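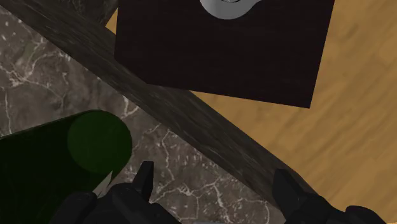

Allus Teleoperation Room, Wirkmont
Pre-session and post-session inspection, simulated kitchen tasks
Form 108, tabletop and drawer set
Date of inspection: Tue 13 August
Station: 2
Operator rig: Wirkidura hand controller, right hand, with foot pedal
Result: pass with comments. One item held open, see section 4.

Mark each line OK, NO or N/A. Anything marked NO needs a comment. Do not start recording with a NO in sections 1 or 2.

1. Room and operator

1.1 Floor clear inside the marked square. OK
1.2 Controller cable runs behind the chair and is clipped at both points. OK
Comment: rear clip is loose in its hole. It holds, but it turns. New clip requested.
1.3 Chair locked, armrest lowered on the controller side. OK
1.4 Foot pedal flat on the mat and does not slide when pressed at the edge. OK
1.5 Screen at eye height, no window glare. NO, corrected
Comment: blind was up. With glare on the screen the dark parts of this layout run together and operators lean in to see, which bends the wrist. Blind lowered, line rechecked, OK.
1.6 Operator has had a break of at least 20 minutes if this is the second session of the day. N/A, first session.
1.7 Operator knows the stop word and who is listening for it. OK

2. Controller and stop functions

2.1 Releasing the pedal freezes the arm. Test three times, once while moving fast. OK
2.2 Red button freezes the arm and ends the recording. OK
2.3 Arm stays frozen when the pedal is pressed again after a red button stop, until the session is reset. OK
Comment: this failed in July on station 1. Station 2 has the same update now and passed.
2.4 Gripper follows the trigger through its full travel, open to closed and back. OK
Comment: slight stick at the closed end of the trigger. It does not show in the gripper on screen. Leave it, but check again next session.
2.5 Hand position and gripper position agree after re-centering. OK
2.6 Force feedback set to low. NO, corrected
Comment: was left on medium by the previous session. Medium is for the peg tasks only. A sudden contact with the table on medium is a hard knock to the hand. Whoever uses the Midtbø peg set should put the setting back when they finish.

3. Scene check, wrist view

Done with the arm in the simulator and the gripper open, before the first demonstration.

3.1 Both fingers visible at the bottom of the view. OK
3.2 Fingers clear of each other and level with each other by eye. OK
3.3 Surfaces load with their textures, no plain grey or checkered areas. OK
Comment: marble, dark plank and light wood all loaded. The grain on the light wood is soft. That is how it looks on the other stations too, so it is not a fault.
3.4 Loose objects at rest, not shaking or drifting. OK
Comment: watched the green cylinder for a full minute from the open pose. It stayed put.
3.5 Target object named in the task text can be found in the view, or can be found by moving the arm without touching anything. OK
Comment: the green cylinder is lower left in the wrist view, on its side, and the left finger covers part of it. Operators should lift and shift left before going down. Going straight down from this pose brings the left finger into the cylinder.
3.6 Knob reachable without the fingers touching the dark block first. OK, with comment
Comment: the grey knob is at the top edge of the wrist view and only its lower half shows. Use the side view for the approach. Two trial approaches from the wrist view alone ended with a finger against the block. Two from the side view were clean.
3.7 Side view and wrist view both update with no visible lag. OK

4. Contact and collision settings

4.1 Gripper stops on the marble and does not pass into it. OK
4.2 Gripper stops on the dark plank. OK
4.3 Gripper stops on the light wood. OK
4.4 No gap or snag where one surface meets the next. NO, open
Comment: when the right fingertip is dragged slowly along the lower end of the plank, it catches, then jumps. It happened on four drags out of six. The jump is small but the controller passes it on to the hand. Reported to the scene team as item 306. Until it is fixed, operators keep the fingertips clear of that end and do not slide along the surface there. This is a limit on how the task is shown, so it goes in the session notes as well.
4.5 A dropped object settles and does not bounce off the table. OK
4.6 Arm speed cap on. OK

5. Recording

5.1 Free space for a full session. OK
5.2 Recording starts on the first pedal press and not before. OK
5.3 Task text on the recording matches the task on the sheet. OK
5.4 Discard key works and asks for confirmation. OK
5.5 Episode counter continues from the last session. OK
Comment: the set is planned at 1000 demonstrations. Do not push the pace to reach a daily number. Rushed ones get thrown out in review anyway, and sore hands cost us a week last time.

6. During the session

To be filled in by the person listening, not by the operator.

6.1 Operator works with the elbow supported. OK
6.2 Pauses taken on schedule. OK
Comment: second pause was started late. The operator wanted to finish a run of good ones. Call the pause anyway.
6.3 Demonstrations with an unplanned collision are marked. OK
Comment: three marked. Two were the left finger on the cylinder, one was the plank end. Keep the cylinder ones if the operator backed off and recovered smoothly, because review wants some recoveries in the set. Discard the plank end one.
6.4 Red button used? No.
6.5 Any pain, numbness or eye strain reported? Yes
Comment: mild eye strain near the end. Screen brightness was at maximum. Turned down after the session.

7. Closing down

7.1 Arm returned to rest pose in the simulator. OK
7.2 Recording closed and file opens for playback. OK
7.3 Force feedback left on low. OK
7.4 Controller wiped and on its stand, trigger not resting against anything. OK
7.5 Pedal unplugged. OK
7.6 Open items copied to the sheet for the next session. OK

Open items carried forward
Rear cable clip, station 2: replace.
Trigger stick at closed end: watch.
Item 306, catch at the end of the plank: with the scene team. Station may be used with the limit in 4.4.
Brightness: set to the middle mark before the next operator sits down.

Next inspection is due before the next session on this station, or right away if the controller is dropped or swapped.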